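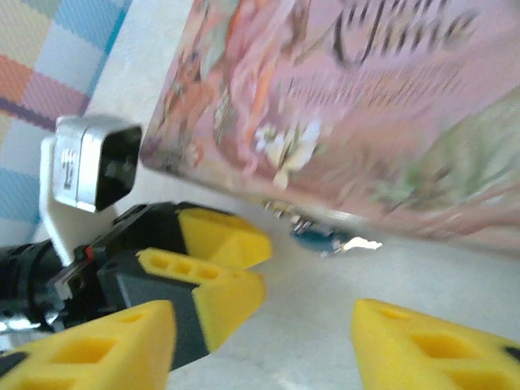

Wirnden Official Fan Club, Member Services
Ticket 2930
Subject: Voting codes rejected as "already used" in the center position poll
Opened: December 2020
Category: Polls and voting
Status: Closed, resolved
Submitted by: Geum-ok Cheon, overseas member
Assigned to: Member Services, then Poll Administration

Original report from member

I am an overseas member and I joined when the ninth generation was announced. I ordered copies of the new single through the Sampaio shop so that I could vote in the poll for the next center. The parcel came with 13 voting cards. When I enter the codes on the poll page, the first two are accepted and every one after that gives the message "This code has already been used." I have not shared the cards with anyone and the silver strip on each one was still in place until I scratched it off. I have tried the phone browser and the computer. The poll closes soon and I would like all of my votes to go to the member I chose. Please tell me whether my codes were used by somebody else.

Reply, Member Services

Thank you for contacting the Wirnden Official Fan Club. We are sorry that you were unable to complete your votes. Before we can check the codes, please send the following:

Your member number and the country registered on your account.
The Sampaio order number. It begins with the letter S and is printed on the packing slip.
The last four characters of each rejected code. Please do not send any code in full, whether by message or as a picture.
The exact wording of the message shown on the screen.

Please do not post your cards on message boards or social media while the matter is open. A code that can be read in a posted picture can be entered by another person, and votes lost in that manner cannot be returned.

Reply from member

I have sent the member number, the order number and the endings of the codes through the secure form. The message is the same each time. I should add that the page was very slow on the first evening, and I pressed the Submit button more than once on the third card.

Internal note, Member Services (shared with member on request)

Order confirmed with Sampaio. Codes belong to the correct batch and were shipped to the registered address. No replacement order is on record. The poll system shows two votes counted for the account. The remaining codes are listed as "held," a status that the poll page displays to members as "already used." Passed to Poll Administration. 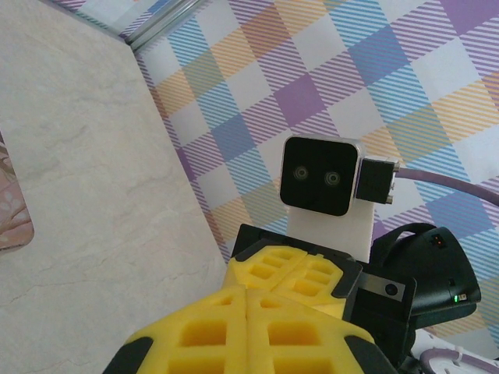
Tabletop and plaid cloth

Reply, Poll Administration

We have reviewed the entry record for your account. Your codes were not used by another person. The sequence of events was as follows.

The third code was submitted several times within a few seconds. The poll system is supplied by Putar, and it places a hold on an account when the same code arrives repeatedly, as a protection against automated voting. While a hold is in place, any further code entered from that account is recorded as held and is not counted. The page should have displayed a notice about the hold. It displayed the general message for used codes instead, and members had no means of telling the two apart.

A search of the records found that 81 accounts were affected in the same way. The majority were overseas accounts. Domestic members who vote through the phone application are not shown the same page and were not affected.

We will now take these steps:

Putar will lift the hold on each affected account.
Held codes will be returned to unused status. They will not be assigned to any candidate by our staff.
Each affected member will receive a message in the My Page inbox and will need to enter the codes again.

Please allow up to 2 business days for the hold to be lifted. Kindly do not enter any codes during that time, as a new attempt will begin a new hold.

Reply from member

Thank you for explaining. Two questions. First, on the fan boards people are saying that the interim ranking was wrong because overseas votes were missing. Is it going to be corrected? Second, if the poll closes before my account is fixed, what happens to my codes?

Reply, Poll Administration

With regard to the interim ranking, it included only votes that had been counted at the time it was prepared. Held codes were not part of it. The interim ranking is published for the interest of members and has no effect on the final result, and it will not be issued again. A short notice has been added beneath it on the poll page.

With regard to the closing time, affected accounts will be given an extension equal to the length of the hold. The extension is applied to the account automatically and the new closing time will be shown at the top of the voting form after login. Votes entered during the extension carry the same weight as all others. The final result will be announced from the stage at the Dronham Hall concert as planned, after the extension has ended for every account.

We are not able to comment on discussions held on outside message boards, or on totals for any individual member of the group before the announcement.

Reply from member

The hold is gone this morning. I entered the third card and it was accepted, then the rest one at a time. One card near the end would not work, but I think it is a letter O and I was typing a zero.

Reply, Member Services

Voting codes do not contain the letter O or the letter I. If the character is round, please enter a zero. If it is a single upright stroke, please enter the number one. Should the code still be rejected, send us its last four characters and we will compare it with the print record.

Reply from member

It was the other way around. I had read an 8 as a B. It is accepted now and My Page shows all of my votes. You can close the ticket. Please do something about the message on the page, it frightened a lot of people.

Resolution

Cause: account hold triggered by repeated submission of one code; incorrect message displayed on the web voting page.
Action: hold lifted by Putar, codes returned to unused status, extension applied to account.
Follow-up: message text corrected on the web voting page. The Submit button is now disabled after the first press until the page responds. The overseas voting guide, last revised in September, will be updated to include the list of characters used in codes.

Related help topics
Entering a voting code from outside the country
Changing the registered address before a Sampaio order ships
Handshake event lottery: why an entry may show as pending
Lost or damaged voting cards

Replies to this ticket are closed. Members who still see the "already used" message should open a new ticket under Polls and voting and quote the ticket number given at the top of the page.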